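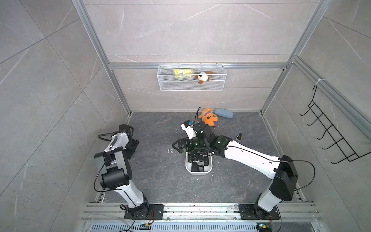 Warum braucht dein Körper Eisen?

Bei Eisen denkst du wahrscheinlich an Nägel, Schrauben oder eine alte Bratpfanne. Eisen steckt aber auch in dir. Es ist nicht viel, nur ein paar Gramm bei einem Erwachsenen und noch weniger bei einem Kind. Ohne diese kleine Menge könntest du aber nicht leben.

Was macht das Eisen im Blut?

Dein Blut ist rot, weil darin sehr viele rote Blutkörperchen schwimmen. Sie sehen aus wie winzige Scheiben mit einer Delle in der Mitte. In jeder Scheibe sitzt ein Stoff, der Hämoglobin heißt. Das Wort ist schwierig, du kannst auch "roter Blutfarbstoff" sagen. Zu diesem Farbstoff gehört Eisen.

Wenn du einatmest, kommt Sauerstoff in deine Lunge. Dort hält sich der Sauerstoff am Eisen fest und fährt mit dem Blut durch den ganzen Körper: in die Beine, in die Finger, ins Gehirn. Dort wird er abgegeben und gebraucht. Auf dem Rückweg nimmt das Blut Kohlendioxid mit, das du dann ausatmest.

Auch in den Muskeln gibt es Eisen. Es hilft ihnen, einen kleinen Vorrat an Sauerstoff zu halten.

Woher kommt das Eisen?

Dein Körper kann Eisen nicht selbst herstellen. Du nimmst es mit dem Essen auf. Eisen ist ein Mineralstoff, und weil man nur sehr wenig davon braucht, nennt man es auch Spurenelement.

Eisen ist zum Beispiel in:
Rindfleisch
Linsen, Kichererbsen und weißen Bohnen
Haferflocken und Hirse
Kürbiskernen und Sesam
Vollkornbrot

Aus Fleisch kann der Körper das Eisen leichter aufnehmen als aus Pflanzen. Bei Pflanzen hilft Vitamin C. Wer Paprika zu den Linsen isst oder ein paar Stücke Orange ins Müsli schneidet, bekommt mehr vom Eisen ab. Schwarzer Tee und Kaffee machen das Gegenteil - sie halten einen Teil des Eisens fest, und der verlässt den Körper wieder.

Und der Spinat?

Viele Leute glauben, dass Spinat besonders viel Eisen enthält. Spinat ist ein gesundes Gemüse und hat auch Eisen, aber in gekochten Linsen ist ungefähr gleich viel. Außerdem enthält Spinat Stoffe, die das Eisen binden. Man muss also keinen Spinat essen, wenn man ihn nicht mag.

Was passiert, wenn Eisen fehlt?

Dann kann der Körper nicht genug roten Blutfarbstoff bilden, und es wird weniger Sauerstoff transportiert. Manche Kinder sind dann oft müde, sehen blass aus oder kommen beim Rennen schnell außer Atem. Müde und blass kann man aber auch aus anderen Gründen sein, etwa nach einer Erkältung oder wenn man zu wenig geschlafen hat. Ob Eisen fehlt, sieht eine Ärztin oder ein Arzt an einer Blutprobe.

Eisentabletten, Säfte und Pulver

In der Apotheke gibt es Eisen als Tablette, Saft, Tropfen oder Pulver. Solche Mittel nimmst du nur, wenn es in der Arztpraxis so besprochen wurde. Zu viel Eisen ist schädlich. Man kann davon Bauchschmerzen bekommen, und eine große Menge auf einmal ist für Kinder gefährlich. Hast du aus Versehen etwas davon geschluckt, sag sofort einem Erwachsenen Bescheid.

Wörter zum Nachschlagen

Hämoglobin: der rote Farbstoff im Blut, der Sauerstoff trägt
Spurenelement: ein Mineralstoff, von dem der Körper nur sehr wenig braucht
Eisenmangel: wenn der Körper zu wenig Eisen hat

Text: Natália Holub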